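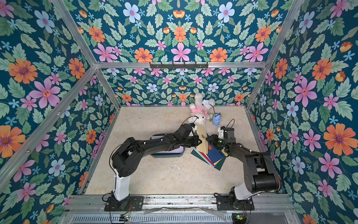
Two arms and a cardboard folder, with flowered wallpaper behind.

The Rilunville Cure

Afia Boateng did not believe in the spring at Rilunville, and she had paid 126 to drink from it.

"My aunt walked home," said Kayode Jibrin. He had the next chair on the terrace and a blanket up to his chin, although it was September and still warm.

"How far?"

"From the gate to the road."

"And how did she get to the gate?"

He thought about it. "She walked."

Afia drank. It tasted of coins. The leaflet from Doucet, who owned the place and the hotel and the only bus, claimed 547 cures, and she had read it twice looking for a surname. There were none. There was a lady from the coast, a retired judge, a boy with ears.

"What was wrong with his ears?" she asked the girl who came for the glasses.

"Whose?"

"The boy's. Page four."

"I only do glasses," said the girl.

At six the bell rang and they all went down the steps to dip their hands. Kayode went first, then came back for his stick, which he had left against the chair. He looked at it for a long moment.

"You forgot you needed it," said Afia.

"Yes."

"People forget umbrellas, Mr Jibrin."

He laughed at that, and took the stick, and went down again leaning on it rather hard. Her own knee, the bad one, had not hurt since lunch. She put this down to the chair – it was a very good chair – and asked the girl for another glass.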